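The Winter Shelf
Why a folded jumper tells you more about a home than the wardrobe does

April 8, 2022

When the first cool evenings come, many people in our town do the same thing in the same week. They pull the box of knitwear from under the bed, open it, and find a heap. Last November it was put away in a hurry, because the weather had turned hot and there was no patience left for sleeves. Now each piece has deep creases in the wrong places, and one of them has a small hole at the elbow.

I grew up in a country where we wore wool for seven months of the year, and my grandmother had strong opinions about it. A coat could hang. A shirt could hang. A jumper had to lie down. She said that a jumper on a hanger grows shoulders of its own, and after one winter on wire hangers in my first flat here I understood what she meant. Two little points stood up from my favourite grey cardigan, and no amount of steam would remove them completely.

So knitwear is folded, and the question is where. Tables are too hard and usually too full. The floor is for people with young knees. In most homes the folding happens on the bed, for the simple reason that the bed is large, soft and at a good height. You push the duvet to one end and you have a workbench.

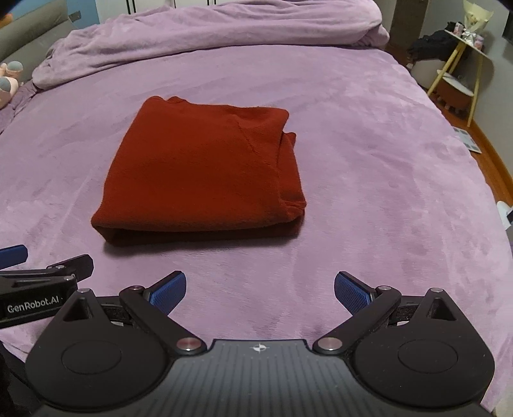

A rust-red knit, folded on a lilac plush sheet with the duvet pushed to the far end of the bed.

Plush bedding has its own behaviour, which anyone who owns it will know. Every movement of the hand leaves a light or a dark streak in the pile. It also holds the garment a little. On a smooth cotton sheet a sleeve slides away while you are busy with the other one, but on plush it stays where you put it. The disadvantage is fluff. A fuzzy knit and a fuzzy sheet will exchange small hairs, and with dark colours I prefer to spread a pillowcase underneath.

The method I use is an old one. Lay the jumper face down and smooth it from the middle to the sides. Bring one side in with its sleeve, turn the sleeve back so it runs down along the body, then do the same on the other side. Fold the hem up towards the collar, once for thick wool and twice for thin. It will never be a perfect rectangle. Knit has some will of its own, and a bundle that is wider at one end goes into the drawer just as well as a straight one.

For storage I have tried both expensive and cheap. The Wunus boxes, sold at the homeware shop near the station, have a stiff base and hold nine jumpers if you are honest about their thickness. The Skenex bags are soft and fit under a low bed, but the zip is slow and catches on loose threads. A plain drawer with a cotton lining is still what I like best. My own holds 16 pieces in two rows, and I can see the colour of each without lifting the one above.

Colour, I think, is underestimated. When everything is grey or navy, you wear the top one and forget the rest until spring. A brick-red jumper in the row changes this — the hand goes to it on a dark morning before the head has decided anything.

Before the box goes back under the bed, look at the elbows and the cuffs in daylight. A hole the size of a lentil takes ten minutes with a needle and matching yarn. By August the same hole will need a patch, and you will be looking for the sewing tin in the cold.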